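How to make toast for four and get it to the table while it's still toast

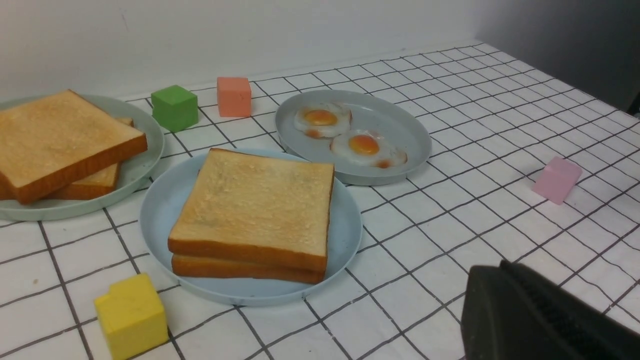 I have read a lot of advice on toast, most of it written by people selling toasters. You can buy one with a countdown display, one with a window in the side, one that claims to know a bagel from a crumpet. Mine is a plain two-slot Zoker with a dial that goes from 1 to 9, and I have no complaints about it beyond the dial, which is a work of imagination.

What follows is how I do two slices each for four people. It isn't clever. I've left out the tricks I tried that made no difference.

The bread

Use a square white tin loaf, a day old. An 800 g loaf is the usual size and will do two breakfasts with a bit over. Very fresh bread browns on the outside and stays gummy in the middle, and no setting on any toaster I've owned has got round that.

Ready sliced is fine. I know you're supposed to cut your own, and the bakery near us, Gavrilă, will look at you sadly if you ask for the machine. Ask anyway. Hand-cut slices come out thick at one end and thin at the other, and then half of each one is pale and half is brown. If you must cut by hand, lay the loaf on its side and use a long bread knife without pressing down.

Frozen bread toasts perfectly well. Don't thaw it first. Use the frozen button if you have one, though on mine I can't tell the difference between pressing it and turning the dial up one.

The dial

The numbers are not minutes, whatever you've heard. I timed mine one morning and setting 4 took 96 seconds from cold. The next pair, on the same setting, came out darker because the toaster had warmed up. This is the one thing worth knowing if you're making several rounds.

So: first pair on 4, second pair a shade under 4, and the rest at about 3 and a half. Your toaster will want other numbers. Spend one loaf finding them out, write them on a bit of tape and stick it to the side.

I'm told you can get even colour by turning the slices round halfway. You can, a bit. You also have to stand there, and you lose heat every time you pop the lever. I gave it up.

Colour

Aim for light gold with a few darker freckles, and a crust that has gone properly orange-brown. Many people go further than this and scrape it afterwards. Scraped toast tastes of burnt toast with a rough surface.

If a slice comes up too pale, put it back in by itself for twenty seconds with your hand near the lever. A second full cycle will ruin it.

Keeping it warm

This is where the advice gets silly. The toast rack is the traditional answer, and it's a very good device for cooling toast. My mother-in-law gave us a Mondero one in chrome. It holds letters now.

The opposite advice is to pile everything up under a tea towel. That keeps the heat in and the steam as well, and within a few minutes the slice at the bottom bends.

My friend Anca Surdu swears by the oven, and for once I agree with the fuss. Set it to its lowest heat, put the slices straight on the wire shelf and leave the door open a crack. Five minutes is fine. Fifteen gives you rusks.

If you don't want to put the oven on for toast - I usually don't - serve it in pairs as it comes out. Two slices to a plate, one on top of the other and slightly skewed so that some air gets at the lower one. A perfectly squared-up stack looks tidier, but it goes soft in the middle sooner. I was doubtful about this until I tried both.

Plates

Warm plates help more than any gadget. A cold plate sweats under hot toast and you get a damp patch. Run them under the hot tap, dry them well, and put them out just before the first pair is ready. Small plates with a low rim are best, as the rim keeps most of the crumbs off the cloth.

Most of them. I'd stay away from a dark tablecloth all the same.

Butter

Take it out of the fridge the night before. The butter bell I bought from Gradutis kept it no softer than a saucer with a bowl over it, and cost a good deal more.

Butter at the table, each person doing their own. If you butter in the kitchen and then stack, the top slice sticks to the one beneath and somebody ends up with a bald piece. Spread to the edges while the toast is hot, and leave jam for a minute or it slides straight off.

Leftover slices

Cold toast doesn't come back to life in the toaster. Tear it up, blitz it and keep the crumbs in a jar in the freezer. They're good on macaroni cheese.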